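## About us

Hi! We're Ponemness, a small software shop in Galldale. We write the planning code that tells two arms who goes first (and who waits), plus the tooling we use to replay every run. Our planner, Skaltgate, checks 500 candidate paths before either arm moves, and I still love watching it pick one! 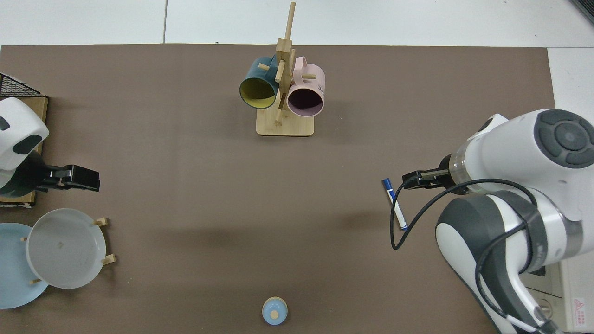
*Two arms, two mugs and a marker on the bench.*

We started in November with a pile of scripts. Come say hi if you like motion planning, we're always up for a chat.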